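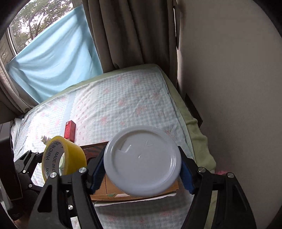

Figure 4. Plate and packing tape.

4. Setting Limits and Reminders

This section covers deposit limits, session reminders, and autoplay settings in the Runer desktop client and on the mobile site. The limits you set apply to every slot and table game in the Tedemia lobby, including games opened in a separate window. They do not apply to the Doltach tournament room, which keeps its own settings (see 4.4).

You must be logged in to a verified account. If your account still shows "Pending" next to your name, finish Section 2 first.

4.1 Setting a deposit limit

1. Open the lobby and click the account icon at the top right.

2. Choose Limits, then Deposits.

3. Pick a period: daily, weekly, or monthly. You can set more than one. When two limits conflict, the lower one is used.

4. Type the amount in whole dollars. The smallest amount accepted is 20 and the largest is 900. Do not type a dollar sign or a comma.

5. Click Save. Enter your password when asked.

6. Check that the new amount appears in the Active column. If it appears under Waiting, see the note below.

Note: A lower limit takes effect as soon as it is saved. A higher limit stays under Waiting until the end of the current period, and you will be asked to confirm it again before it starts. If you do not confirm it, the old limit stays.

Note: Bonus credit is not counted as a deposit. Money moved from the Doltach room to the main balance is counted.

Caution: Deposits already being processed when you save a limit will still go through. Check the Transactions page before you save if you have made a payment the same day.

4.2 Turning on session reminders

A session reminder is a window that opens over the game and shows how long you have been playing, the total you have bet, and your net result. The reels stop until you answer it.

1. In Limits, choose Sessions.

2. Move the Reminder switch to On.

3. Set the interval in minutes. Any value from 9 to 65 is allowed. New accounts start with the reminder off.

4. Choose what happens if you do not answer. "Wait" leaves the window open. "Log out" ends the session and returns any unplayed balance to your account.

5. Click Save and close the game you have open. The reminder starts with the next game you load.

If a reminder comes due during a free-spin round, it is held until the round ends. On some older games the window opens behind the paytable. Close the paytable and the reminder will be on top.

4.3 Autoplay

Autoplay spins the reels for you at a fixed bet. It must be set up again each time you open a game.

1. Set your bet per line before opening the autoplay menu. It cannot be changed once autoplay is running.

2. Click the round arrow beside the Spin button. On a phone, hold the Spin button down until the menu opens.

3. Choose the number of spins.

4. Enter a loss limit. The Start button stays gray until this field is filled in.

5. If you want, check "Stop on feature." Autoplay will then end when a bonus round starts and you will have to play the round by hand.

6. Click Start.

To stop autoplay, click Stop once. The spin in progress will finish and be paid — clicking a second time starts a new single spin at the same bet.

Caution: Losing your connection does not cancel a spin that has already been sent. Log back in and open Game History to see the result before you play again.

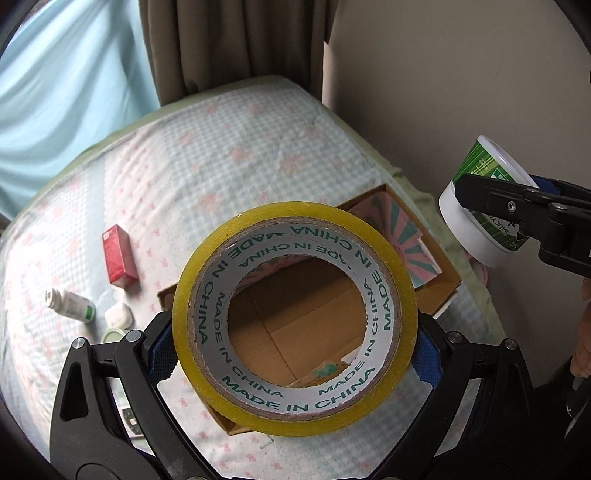 One player wrote to say that the loss limit had stopped autoplay in the middle of a winning run, and asked whether wins are added back before the limit is checked. They are not. The loss limit looks at total bets against the balance you started with, spin by spin, and the balance must fall by the full amount before autoplay ends. A large bet can also end it early: if the next spin could take you past the limit, that spin is not sent.

4.4 Limits in the Doltach room

Tournament entries are paid from a separate balance. To limit them:

1. Open the Doltach room from the lobby menu.

2. Click the gear, then Entry Limits.

3. Set the maximum entry fee and the number of entries allowed per day.

4. Click Apply. You do not need to enter your password again.

Entries you have already bought stay valid. Rebuys count as entries.

4.5 If your settings do not save

Log out, close the client completely, and log in again. If the old values come back, update the client from the Help menu and repeat the steps. Settings changed on the mobile site can take a few minutes to show on the desktop.

If the Limits page is blank, turn off any ad blocker and reload. For error codes, go to Section 9.

Section last revised May 14, 2018.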